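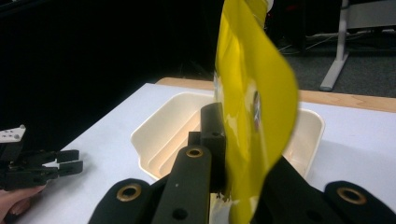
Yellow sheet in the hand-held gripper, tray behind. Cludcombe open day.

Worn finger tape on hand-held grippers: change it before a demonstration?

Posted by Tuva Blomqvist, August 28, 2020

I went to the open day at Cludcombe and was allowed to try one of the hand-held grippers at the table with the black curtain. The task was to pick up thin plastic film and put it in a tray. I had 24 tries and dropped the film on 2 of them, both times when I held it near the edge of the pads.

We are planning a visitor session of our own at Uveck in February, with the same sort of two-finger linkage gripper. The pair I looked at most closely had dark tape or padding on the inner faces, torn along its length and hanging off at the lower end.

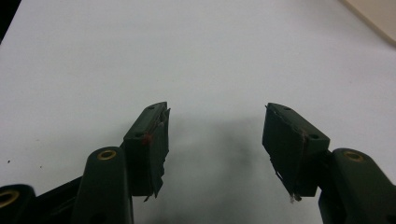 The finger bodies themselves looked sound to me, and the jaws opened wide without sticking. My question is whether tape in that state affects the grip on film, or whether it can be left until the next service. I would also like to know how people clean off the old glue. We expect 300 visitors, so stopping to re-tape during the day would be awkward.

Baltazar Sandoval

It affects the grip. Film is held by friction over the whole pad, and a lifted strip reduces the contact area and lets one side slip first. A loose flap can also stick to the film and carry it along when the jaws open.

Procedure we use at Orgate: peel the old strip from the top down, remove the glue with isopropyl alcohol on a lint-free cloth, leave for two minutes, apply new tape in one piece. Stop the tape short of the lower end of the pad so there is no free edge to catch. Close the jaws on a scrap of film and pull it in both directions. If it slides more easily one way, the pads are not parallel and new tape will not cure that.

Check the solvent on a hidden part of the plastic first. For 300 visitors I would fit new tape the evening before and keep a second pair of fingers ready taped. Swapping fingers is quicker than swapping tape.

tapia199

we just use more tape over the top. fine for a day, gets thick after that and the jaws dont close properly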